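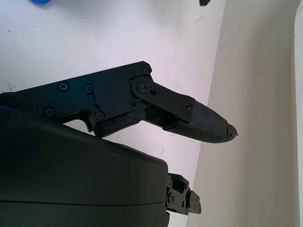 Section 3. Hanging the Susham fold-down desk

The carton says the Susham goes up in twenty minutes with one person. Plan on an afternoon and a second pair of hands. Most of the trouble we hear about comes from the wrong driver, so sort that out first. All the hardware in the bag is Phillips head, with a cross-shaped recess as clear as the one on the leftmost black screw in the photo. If the cross on any of yours looks shallow or rounded, put it aside and use a spare. The free driver taped to the lid will turn the screws, for a while. We would use a real one.

Before you start

You will need a drill, a level, a pencil, a Phillips driver and a tape measure you trust. Check the hardware bag against the card. Gergely Kiss packs a sample bag every April to see if the card is still right, and last time it was two washers out, so don't take our word for it either.

CAUTION: The anchors in the bag are for solid walls. The bag says "universal." Ignore that. On drywall, screw the rail into studs or buy proper drywall anchors rated for the load.

Mounting the rail

1. Pick the height. The leaflet gives a "perfect height for everyone," and we have yet to meet everyone. Sit in the chair you plan to use, bend your elbows, and mark the wall just under your forearms.

2. Draw a level line through the mark. Use the level. Floors and window sills are no guide, especially in older houses.

3. Hold the rail on the line and mark the holes. The rail is 525 mm long. If the desk is going into an alcove, the alcove has to be at least 532 mm wide at the narrowest point, so measure at the top, middle and bottom. Many alcoves pinch toward the back.

4. Drill, fit the anchors and drive the rail screws until they are nearly snug. Check the level again, then tighten. Expect it to have moved a little.

Note: The stick-on paper template shrinks in a heated room. Lok-yiu Sin in our Bedberg workshop stopped using it, and so can you. Mark through the rail itself.

Hanging the leaf

5. Have your helper hold the leaf flat while you hook it over the rail. Both hooks should click. One click means one hook.

6. Fit the two side stays. They are stamped L and R, though the stamping is faint and we have seen both letters on the same side. The curved end goes toward the wall.

7. Tighten the stay screws by hand. A power driver on low will strip them whatever the label on its clutch promises.

8. Fold the leaf up and down a few times. It should move without scraping. If it scrapes on one side, go back to step 4.
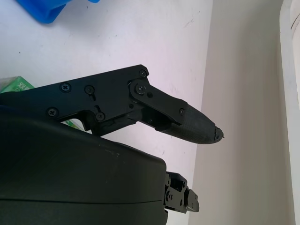 Load and care

The leaf is sold as holding "a full home office." We would put a laptop, a lamp and a cup on it. Don't sit on it, and don't let Marisol in sales tell you that you can.

Check the stay screws after the first week and again whenever the leaf starts to sag. Thread glue is sometimes recommended in reviews. It makes the stays very hard to remove later, and we have seen no sag that a quarter turn didn't cure.

Wipe the surface with a damp cloth. Flitine sells a cleaning spray for it. A damp cloth does the same job.

Spare stays and screws come from the Bedberg counter, closed Sunday. Bring the old part.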